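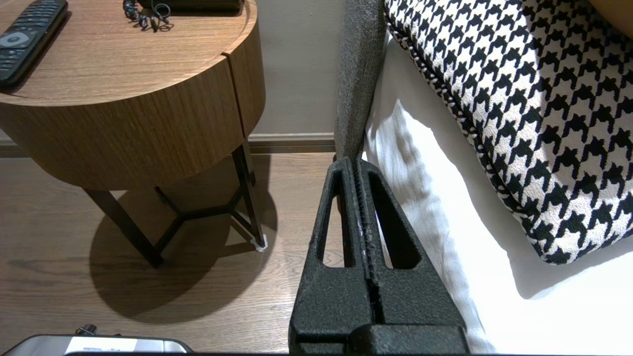 Household chores were the main item this month, and specifically whether the Grunard arm can be trusted with any of them in a furnished room before the summer is out. Jaanus Juška opened by saying he wanted a plain yes or no for each chore and would settle for a maybe where we had to. He took tidying a bedside table first. A round top with a raised rim, a remote lying at an angle and a coiled cord a little way off is an ordinary table in anyone's house, and he thinks the cord is the hard part. Two parallel fingers can pick up a remote. A cord slides, or brings along whatever it is plugged into.

Trumutach > Working Group > Minutes > July

Posted in July by the Working Group secretary

Meeting opened at 4 p.m. Minutes of the last meeting were accepted with one correction: the Laur quote was for two sets of fingers, and we had written three.

1. Small objects on furniture

The group went over picking up remotes, glasses cases and phones. Agreed that a remote is a fair test object. It is long and dark, most homes have one, and people care where it ends up. The question from the floor was whether the arm should put it back in a set place or just square it up where it lies. Jaanus said set place, or it isn't tidying. Others felt that moving a person's things to a spot they didn't choose would annoy them more than the mess did. Left open.

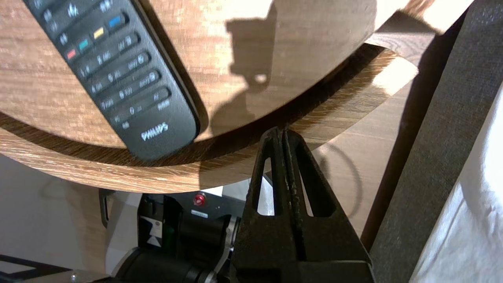
There was also a long exchange on sunlight. Strong light and hard shadows on a tabletop can look like edges to the software, and the Tremis people want trials run with the blinds up as well as down. Agreed. Trials will be 40 attempts per object, half in each light.

2. Beds and soft furnishings

Straightening a sheet was discussed and the answer for now is no. The fingers can pinch a fold and pull, but there is no agreed way to tell when a sheet is straight enough to stop. Placing a pillow was marked maybe. One member pointed out that a hotel housekeeper does the whole bed in the time we spent talking about the pillow – noted, and no one argued.

Folding towels was held over to the next meeting.

3. Working close to furniture

Jaanus raised contact with upholstery. His view is that light contact is fine and even useful for finding an edge, as long as the force limit is set first. Two members want a fabric check after every session, looking for pulls and marks. Agreed to try this for one month. The check goes on the same sheet as the trial results so it doesn't get lost.
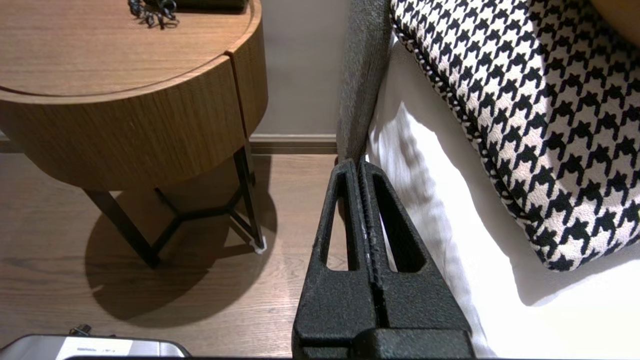 Item 3: gripper fingers at the gray armrest, side table to the left.

Reaching under low tables was added to the list at the request of Laur. Thin legs and a cross brace leave little room, and a base that can't get close means a longer reach. Marked no until someone has measured it.

4. Shop floor

Short item. Restocking light boxes on an open shelf is a yes, with a person in the aisle. Sweeping up between fixtures is a maybe. Price tags are a no.

Actions
Jaanus to write up the force limit and send it to Grunard.
Tremis to supply the trial sheet with a column for blinds up or down.
Laur to confirm the price for the fingers in writing.

Meeting closed at 5:40 p.m. Next meeting same room, same time.

This site uses cookies to remember your settings. Accept | Manage choices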